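Embargo: none. Use it Friday, use it now, use it to line a drawer.

# Adow puts a stop to memory sticks in mugs

**Zorkthorpe, October** - Adow, the small Zorkthorpe firm that makes holders for things that fall over, has started selling a bench plate for people who work with bare circuit boards and are tired of leaning them against the coffee.

The Adow Bench Plate is a flat grey panel with rounded corners. It is 3D-printed, and everything on it is printed along with it, so there are no clips to lose under the fridge. It costs £18, and the first run is 1,888 plates. We had meant to make a rounder number, but the filament ran out and we decided to call it a limited edition.

The idea came out of a repair day at our own workshop, at which three of us spent most of an afternoon looking for a board that was under a sandwich. Slim boards are a particular nuisance. Flat on a table they slide about and get elbowed, and in a drawer they make friends with the screws. Stood on edge in a slot, a board takes up hardly any room and you can find it again after lunch.
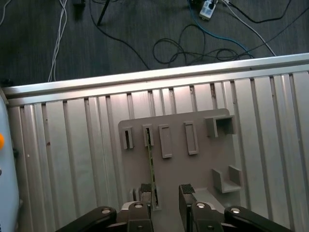
**PRODUCT NEWS | Workshop & Bench**

Two narrow upright slots stand side by side at the top left of the plate, and a long green board fits in either. Next along are two raised frames with recessed centres, then a square holder in the corner, open at the top. A U-shaped bracket sits lower down on the right, with a low ledge close by. We have firm views on what each of these is for. Customers who tried the early plates had other views, and one of them kept raisins in the square holder for a month.

The plate was drawn up with Vondráček, a two-room design office that has worked with us since our ill-fated umbrella stand. Vondráček went through 16 versions before both sides agreed on the slots. Version four gripped a board so firmly that it had to be posted back to them with the board still in it. Version nine was very handsome and held nothing at all.

The slots in the finished plate are meant to let a board slide in and out by its long edges with a light pull. If you find yourself pulling harder than that, please stop and write to us - we would much sooner swap a plate than hear the word "snapped".

"We make plain things for untidy benches," says Adow. "This is one of our plainer ones, and we are very pleased with it."

**Where to get one**

The plate is on sale from the Adow counter in Zorkthorpe and by post. Readers further afield can order through Troltosov, which will be stocking it next to our cable combs and, against our advice, the last of the umbrella stands.

It comes in grey. We did ask about other colours and were shown a very orange one.

**Notes for editors**

- Price: £18, postage extra.
- First run: 1,888 plates, sold singly or in packs of 3.
- Circuit boards are not included. Nor are raisins.
- Sample plates can be lent to reviewers for a month. We would like them back, and we do check the slots for crumbs.
- Press enquiries: the Adow press desk, Zorkthorpe. It is the desk nearest the kettle, so mornings are best.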